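4 Filling and closing the paper sacks

Read this section before you use the Tirby kitchen waste system for the first time. It explains how to prepare the sack, how to fill it during the week and how to bring it to the compost bay. The system works with paper sacks only. Bags sold as "compostable plastic" do not break down quickly enough in the Tirby bay and they block the air slots.

4.1 What you need

One Tirby caddy with lid
Paper sacks, in the large or the small size
Dry material for the bottom layer (shredded newspaper, egg boxes, dead leaves)
Black cloth tape, if you want to repair a rim
A pair of gloves

The caddy holds one small sack. The large sack is made for the Pugh stand, or it can stand by itself on a tray. If you have the older Skumau stand, the hooks are shorter and you must fold the rim twice before you hang the sack.

4.2 Preparing a new sack

1. Take one sack from the pack and close the pack again. Sacks which are stored in damp air become soft before they are used.
2. Open the sack with both hands and push the bottom flat from inside. Press also into the corners.
3. Roll the rim outwards, two turns. A rolled rim keeps the mouth of the sack open and you can see what is inside.
4. Put the sack in the stand or on the tray. Do not put it directly on a stone floor.
5. Add dry material until the bottom is covered to a depth of 6 cm.

Note: In winter it is better to make the dry layer thicker, up to 10 cm. Kitchen waste is often wetter in the cold months because more soup vegetables and citrus are used.

4.3 Checking a sack before you use it again

A large sack which has carried only leaves or shredded paper can be used more than one time. Look at it from above in good light, with the rim rolled down, and look at the bottom first.
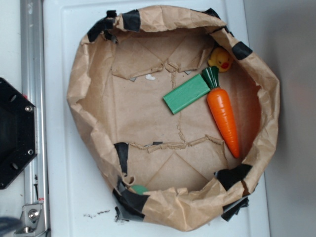
Fig. 7. Large paper sack, open, with black tape on the rim. The paper of the bottom is torn.

A small tear in the rim can be repaired. Put the tape over the edge so that it holds on the inner and the outer side, and press it well with your thumb. Tape on the bottom is not recommended - it comes off when the paper is wet, and then the whole content can fall out on the stairs.

If the bottom is split, do not fill the sack with kitchen waste. Pull off all the tape, tear the paper in pieces of hand size and use them as dry material for the next sack. The tape goes in the normal rubbish.

4.4 Filling during the week

1. Put in fruit and vegetable peelings, coffee grounds, tea leaves and crushed eggshells.
2. Cover each wet layer with a handful of dry material.
3. Let hot food become cold first. Pour away any liquid.
4. Stop when the waste is 15 cm below the rim.

Do not put in meat, fish, cooking oil, cat litter or glossy paper. Bread is allowed in small amounts, but please break it up.

Caution: Do not press the waste down with your foot or with a tool. The paper can open at the fold lines of the bottom and you will see it only when you lift.

4.5 Carrying and emptying

1. Put on the gloves.
2. Unroll the rim and fold it over two times.
3. Hold the sack with one hand on the fold and one hand under the bottom. A full large sack should be carried by two persons.
4. Open the lid of the bay and put the sack in with the fold upwards.
5. Cut the paper on two sides so that the air can come in.
6. Close the lid and turn the catch until it clicks.

Caution: The lid of the Firnolell bay has a strong spring. Keep your fingers away from the hinge side.

The bay should be emptied in February and again at the end of summer. Instructions for this are in section 6, together with the list of spare parts. The air filter has the order number 76 and fits all models of the bay. The catch must be ordered separately for the left and the right side.

For questions about delivery of sacks, please write to Modupe Okafor at the Tirby service desk and give the size which is printed on your last pack.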